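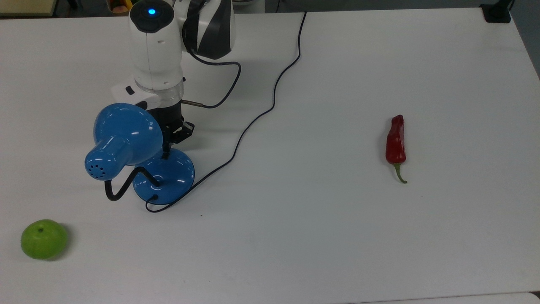 Re: [home-ferment] Red mash stopped bubbling, and when to add the lime
From: Wai-kit Chuang
To: home-ferment list

Hello Siu-ming, hello all,

Thank you for the long message. I kept most of it below because I want to answer to the separate points, and I know that some people here read only the digest.

On Jul 12, 2024, Siu-ming Shek wrote:

> I started the mash on Monday with 850 grams of red chilies, the long ones
> from the Waldale market, stems off, seeds in. Salt is three percent of the
> weight. I chopped them in the machine, pressed everything in the Plemeck
> jar and put the glass weight on top. For two days it was very active and
> the liquid went up to the lid. Now it is at 96 hours and I see almost no
> bubbles. Is it finished? Or is it dead?

I think it is neither. In warm weather the first days are very strong, because the bacteria find a lot of sugar which is easy to reach, and the gas comes all together. After this the jar looks quiet but the acid is still going up slowly. My own mash in summer is noisy until the third day and then I leave it for two more weeks at least. If you open it now and taste, I expect you will find salt and fresh pepper first, and only a little sourness behind. After the two weeks the order is changed.

So please leave the jar closed. If the Plemeck lid is the older type with the rubber ring and the wire, it lets the gas go out by itself when the pressure is enough, so you do not have to "burp" it every day as some books say. Each time you open, you give new oxygen to the surface, and then you have the white film that you asked about in the spring.

> The mash has divided. There is a clear orange liquid on the bottom, and the
> solid part is lifted up like a cake. The top of the cake is above the
> liquid in one place, next to the glass. Should I stir it?

This is the part of your message which worries me a bit. The lifting is normal, since the gas is caught between the small pieces, but the dry place is where mold can start. I would do it this way. Wash your hands and a long spoon, open the jar one time, look carefully at the dry part and smell it. If there is anything with fur, in any color, I would throw out the whole batch. I know there was a discussion here last winter about removing only the top, and I don't want to begin it again, but in a mash (different from whole vegetables in brine) you cannot know how far it went down.

If it is clean, push the cake down slowly with the back of the spoon until the trapped gas comes out and the liquid covers everything. Then the weight again. If the liquid is not enough, prepare a little brine, also three percent, and let it cool before you pour it. Plain water would make the salt weaker just on the surface, where you need it most.

For the next batch you can leave more empty space. I fill to three quarters of the jar and not more. I learned this from cleaning the kitchen shelf, where the orange color stayed in the paint and is still there today.

> My second question is about the lime. My aunt puts the juice at the
> beginning, together with the salt, and says it protects the chilies. The
> recipe I follow puts it at the end, after blending. Who is right?

Both can give a good sauce, but I am on the side of your recipe.

When the lime is in from the first day, the mash is already sour before the bacteria begin. They can live with it, but they start slower, and if you put a lot of juice they maybe do not do much at all. Then you have chilies kept in lime juice and salt, which my mother also made, and which is very nice with steamed fish, but it has to stay in the refrigerator and the taste is flatter. The other thing is the smell of the lime itself. The fresh part of it is lost in a few days in a warm room. What stays is the sour and some bitterness from the white part of the skin, if it was in.

At the end it is different. You blend the mash, you pass it through the sieve or you don't, and then you add the juice little by little and taste. For a batch of your size I would keep 200 ml as the very maximum, and begin with a quarter of this. Limes in July are not like limes in winter and one can be double as sour as the next one. I also grate the green skin of two or three limes, only the green, and mix it in on the last day. It gives more lime smell than all the juice together.

One warning. The sauce with fresh juice and fresh skin can begin to ferment again in the bottle, because you gave it new sugar. Keep it cold, and do not close the bottle very hard in the first week. If you want to give bottles to other people, I would heat the sauce before, even if a part of the fresh taste is lost.

> Last thing, I have the paper strips for the pH but with a red sauce I
> cannot read the color at all. Everything is orange! Does anyone use a
> meter, and is it worth the money?

The strips are really difficult with chili. You can let the mash stand, take one drop from the clear liquid and touch the strip only with this, but even then the red goes into the paper. I used this method for years and I was mostly guessing.

Now I have the small Vokari meter, bought from Tseng, the shop that sells also the crocks. It is the simple model with one button. I am content with it, with two remarks. First, you must check it with the two liquids that come in the packets, and you must do this each time before a new batch, since mine moves a little from month to month. Second, the glass tip has to stay wet. I put it away dry for one whole winter and after this it needed a full night in the storage liquid before it gave a number which did not jump.

For my sauces I want to read clearly under 4 before I call it ready. There are official tables which permit a higher number, and you will find them if you look, but I prefer to have some distance, because a home meter is not a laboratory. Stir well before you measure, and measure in two places.

If you don't want to buy one now, maybe you can ask on the list who lives near to you. I would lend mine, but I am too far.

A small question back to you: did you take the seeds in on purpose? I ask because the Waldale chilies that I had last year were mild in the flesh and the seeds made the sauce bitter after blending – not terrible, but I noticed it. If yours are the same, a fine sieve at the end will help. The dry part that remains in the sieve you can spread on a tray and dry slowly in the oven with the door a little open, then grind it with salt. Open the window for this, and keep the children out of the kitchen.

Also, to everybody who wrote me privately about the mustard greens: I have read your messages and will answer on the list next week. The short version is that I used too little salt, as three of you have said.

Siu-ming, please write how the dry corner looked when you opened it.

Best regards,
Wai-kit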